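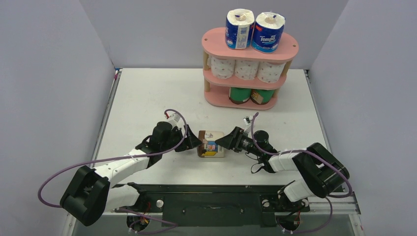 Milldale Crossing is a battleground in the arena game Brernent. Two teams fight for control of a river bridge and the two watchtowers beside it. A team which holds both towers for 12 seconds calls a ferry — it carries siege troops to the enemy's harbour.

Each fort begins with 300 points of armour, and the armour does not grow back. Healing wells are placed near the Oakley gate, on the neutral side of the map.

The map was added on 30 Jun 2020. In August the colour of the fog was made lighter, and the Omovcombe mercenary camp was moved closer to the centre.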